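Drulleven Court Residents' Association
Minutes of the January meeting, held Thursday in the ground floor lounge

Chair: Rosemarie Pfeiffer
Minutes: Kenji Marchetti
Also present: residents of both staircases, and a man who had come for the choir and stayed until item 3.

1. Minutes of the last meeting

Agreed, after the word "shouted" was changed to "said" in two places.

2. The lift

Eichhorn have been out again. The engineer rode up and down for 35 minutes and found no fault, and the lift stopped between floors that same evening. Rosemarie has written to ask whether he might come back and ride it with shopping. The meeting asked for the letter to be a little less polite next time. Rosemarie said it was the less polite one.

3. Money

The balance stands at £2861. It was pointed out that this is the same figure as last time. Kenji explained that nothing had been bought and nobody had paid. Reminders will go under doors.

A proposal to spend part of it on a bench was heard with interest. A proposal to spend part of it on a different bench was heard with less. Held over.

4. Parcels

This took up most of the evening. Since Gronus changed their rounds, parcels for both staircases are being left in the main entrance, on the radiator, against the radiator and on one occasion inside the umbrella stand. Flat 3 has had a birthday present go missing and come back opened, with a note saying "sorry, not mine". The handwriting was discussed at greater length than the chair would have liked. 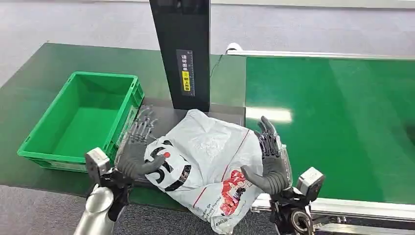
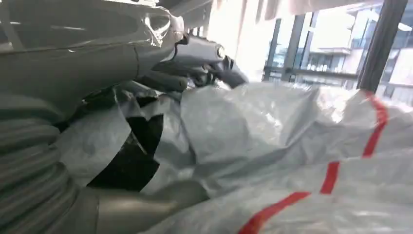
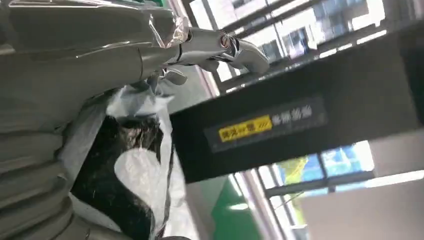
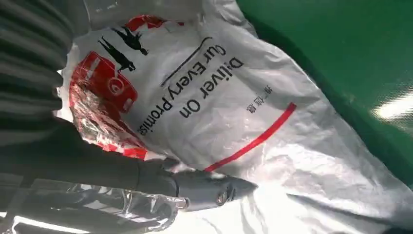

Three ways forward were put to the meeting:

Lockers. Stakatis quoted for a bank of them by the bins. The price was read out and there was a short silence. The quote does not cover the concrete base, or the roof, and it does rain by the bins.

A shelf. Cheap, quick, and already promised by Kenji at the summer meeting. Kenji said he still had the brackets.

A rota of people who are at home in the daytime. Those who are at home in the daytime said they were at home to do other things.

The shelf was carried, with 2 against. It will go on the left wall, above pram height, and will be marked with flat numbers. Anything still on it after a fortnight goes to Rosemarie, who does not want it.

It was further agreed that residents should stop signing for each other's parcels unless they mean to mention it to somebody.

5. The hedge

Still there. The neighbours consider it ours and we consider it theirs, a position both sides have now held through three sets of secretaries. Kenji to look at the deeds again, this time with his glasses.

6. Noise

The trombone in the upper flat has moved its practice to before supper, and was thanked. The piece itself has not changed. A request that it might was ruled out of order, though with some sympathy.

7. Any other business

The key to the meter cupboard is missing. Would whoever has it please put it back on the hook. The hook is missing as well.

The kettle in the lounge trips the lights if the heater is on. Until this is seen to, please choose.

Rosemarie reminded everyone that she is standing down in the spring and asked for names. None were given. She asked again. The meeting moved on to biscuits.

8. Next meeting

Same room, 7.30 pm, date to go up on the board by the lift. Please take the stairs.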